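Registering a new local party - name, symbol and the nomination deadline
Reading time: 4 minutes

Birutė Krūmiņa

Hello all, hoping somebody who has been through this can put me straight. A few of us in Grunton have got fed up with the two groups who pass the town council back and forth between them, and we'd like to stand our own people in the May elections. We have a name (Grunton First Residents, though I'm not married to it), we have a bank account, and we have 12 people who say they'll stand if I do the forms. So of course I am doing the forms!

My trouble is the order of things. I'd assumed we announce ourselves, get some leaflets out, and the name and symbol get sorted in the background. Then a chap at the library told me we can't put the name on anything until it's been approved, and that if somebody objects to it we could be waiting until after nominations close. He sounded very sure of himself, but he also told me the library was closing in ten minutes and it was open for another hour.

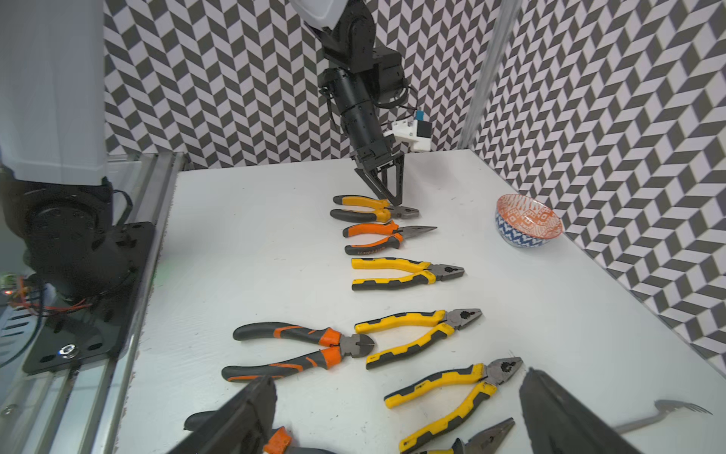

The symbol is the other headache. We wanted the old bridge, drawn quite simply, and my nephew did a lovely version with all the stonework in. Now I read that it has to be legible when it's printed tiny on the ballot paper, in black and white, and his bridge turns into a sort of comb. Do we have to have a symbol at all? And can we change it later if we start with something plain?

Last thing, and sorry this is getting long. One of our 12 is still a paid-up member of another party and doesn't want to leave until ours is official. Does that matter to the form, or is it just between him and them? I'd like to announce in February if I can, before everyone else starts pushing paper through doors.

Heino Ots

Your library man is half right. I was nominating officer for the Vidgate Independents when we set up, so I've done this once, badly, and then a second time properly.

You can say what you like in public before you're registered. You can hold a meeting, talk to the paper, tell people you intend to stand and what you intend to stand for. We told everybody in Vidgate for months. What you can't do without registration is have the party name printed next to your candidates on the ballot paper. If it doesn't come through in time they can still stand, but they go down as Independent or with nothing beside their name at all, and then all your leaflets say one thing and the ballot says another. That happened to us the first time. We'd printed 751 leaflets (don't ask me why 751, the printer threw in the odd one) and most of them went to line my sister's shed.

So I'd send the form off now and hold the leaflets back. Fill in the bit about how the party will be run with some care - ours came back because we'd named a treasurer but hadn't said who looked after the accounts if she was away, and it cost us weeks.

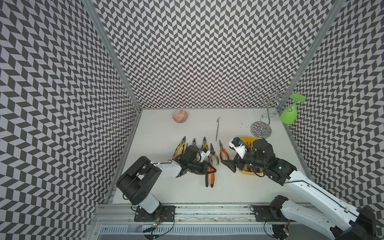 On the name, have a proper look through the register before you get attached to it. The thing that trips people up is being too close to a party that's already there, and "First" and "Residents" are both popular words. I'd put a second choice in your back pocket. Ours was turned down for being likely to confuse voters with a group two valleys over that hadn't stood anyone in years, which I thought was daft, but there's no point sulking about it while the clock runs.

You don't need a symbol, no. Plenty go without. You can add one later by applying again, but allow time for that too. Photocopy your nephew's bridge down until it's the size of a thumbnail and hand it to someone who hasn't seen it. If they say comb, it's a comb. Two arches and a thick line would probably do it.

As for your man with the other membership, the form only asks about the officers, so unless he's one of them I don't think it comes up. His own party may take a dim view, though, and some throw people out the minute they sign nomination papers for anybody else. He should read their rule book before February, and I'd want to know from him, in private, whether he's really coming.

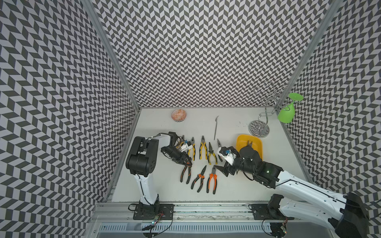
Lacroix

Agree with most of that, but check the fee as well, it isn't free and they won't start until you've paid. Also make sure whoever signs off the nominations knows they have to sign a certificate for each candidate who uses the party name. We forgot one and she ended up as an Independent on a ward of our own making. She still won, mind you, by 2 votes.

Birutė Krūmiņa

Thank you both, that's so helpful. Form is going in this week with no symbol, and I've told my nephew the bridge is resting. Heino, can I ask what you put for the second officer in the end - did it have to be someone who wasn't standing?

Heino Ots

No, ours was standing. Just don't put the same person down for every job. Ring them if you're stuck, they were quite patient with me.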